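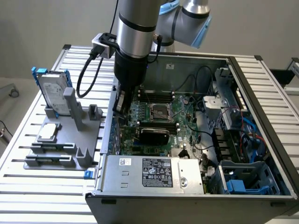 Decommissioned desktop computers and small tower servers make up the larger share of what arrives at Perketti, a refurbishing shop in the town of Balby, and most of them leave in pieces. The order in which those pieces come out is fixed by a written procedure that has been revised seven times. A tower goes on its side on the slotted aluminum table, side panel off, and stays in that position until the chassis is bare. Laid flat, it puts the whole interior within reach from above: the green motherboard with its processor socket and a row of black memory slots on either side, the silver power supply with its label facing up, the drive cage at the right with red and blue cables bundled behind it. In a machine of this layout the parts worth the most money and the parts most easily damaged are the same parts, and they sit within a hand's width of each other.

Ülle Mockus wrote the first version of the procedure and still maintains it. She trained in instrument repair and came to computers by way of laboratory equipment, where a controller might be kept in service long after the machine it was built into had been replaced. The document is eight pages long. It contains no diagrams. Each step names a part, a tool, a direction of movement and a place to put the part down.

The first page deals with power. The cord is removed, the power button is held in to drain what charge remains on the board, and the technician clips a wrist strap to bare metal on the chassis. Painted surfaces are not acceptable for the clip. The power supply is never opened. Its capacitors can hold a charge after the cord is out, and a supply that fails testing goes to the recycler with its case sealed.

Labels come next. Before anything is loosened, the technician records the regulatory label on the supply, the serial stickers on the chassis and any barcode on the board. The reading is done with the parts in place. An earlier version put it at the end, and the shop ended up with a shelf of working supplies that could not be matched to the machines they came from. Output ratings matter for resale. A buyer replacing a supply in a proprietary chassis needs the same connector set, the same mounting and at least the same rated wattage on each rail, and the label is the only place where all of that is printed.

Memory is removed before the processor. The latches at the ends of each slot are pressed outward, the module lifts slightly, and it is drawn straight up by its edges. The latches on older boards become brittle, and one broken during removal lowers the resale grade of the whole board. Mockus specifies the thumbs for this step and rules out screwdrivers. Modules go into antistatic trays in slot order, so that matched sets remain together through testing.

Processor heatsinks take more time. Thermal compound that has been in place for several years can hold the processor to the base of the heatsink firmly enough to pull it out of a closed socket. The procedure calls for the board to be warmed by running the machine for a few minutes before it is disconnected, where the machine will run at all. The heatsink screws are then backed out in a diagonal pattern, a half turn each, and the heatsink is twisted gently before it is lifted. If it does not twist, it is left alone and warmed with a heat gun set to low. With the heatsink clear, the retention frame over the socket is released by its lever, and the processor is lifted vertically. A plastic cover goes over the socket at once. In sockets where the contacts are in the board, a single bent contact can be enough to send that board to scrap.

Smaller heatsinks on the board are not removed. They are attached with adhesive or spring clips, the chips beneath them have no resale value by themselves, and removal has in the past torn components off the surface. The board is sold with them on.

Cables are treated as parts. Data cables are pulled by the connector body, with any metal clip pressed down first, and sorted by length and by whether the end is straight or angled. Color carries no technical meaning in these cables, although makers often use it to tell one drive position from another, and the shop keeps sets from the same chassis together for that reason. Front panel leads are the exception to the general rule on speed. They are photographed before removal and bagged with the chassis.

Drives leave the cage last and travel separately. Each one is logged against the machine it came from, and customers who require physical destruction receive a certificate listing the serial numbers. Plastic carriers and rails stay with the cage. They cost almost nothing to make and are nearly impossible to buy singly, and a cage without them will not sell.

Screws are the subject of the longest section. A typical tower uses two threads, a coarser one for the chassis and the power supply and a finer one for some drives. They are similar enough in diameter to be started in the wrong hole. Perketti sorts them into compartment boxes made by Drundholm, with the fine thread always in the row nearest the technician.

The economics are modest. In October the shop processed a single lot of 100 identical towers from an insurance office. Boards in good condition went to a dealer trading as Bùi, which supplies spares for industrial controllers and will pay for older models that general buyers ignore. The chassis went for scrap. The supplies were load tested and sold over the following months, some of them individually.

Mockus regards the current version of the procedure as adequate and expects to change it again. The next revision concerns chassis in which the supply is held by a release tab in place of screws. The tab must be pressed while the supply is slid toward the interior, and on a machine that has stood on a dusty floor it may not move freely. Her draft adds one line, to be carried out before the tab is touched: clear the rail with a soft brush, working from the inside outward.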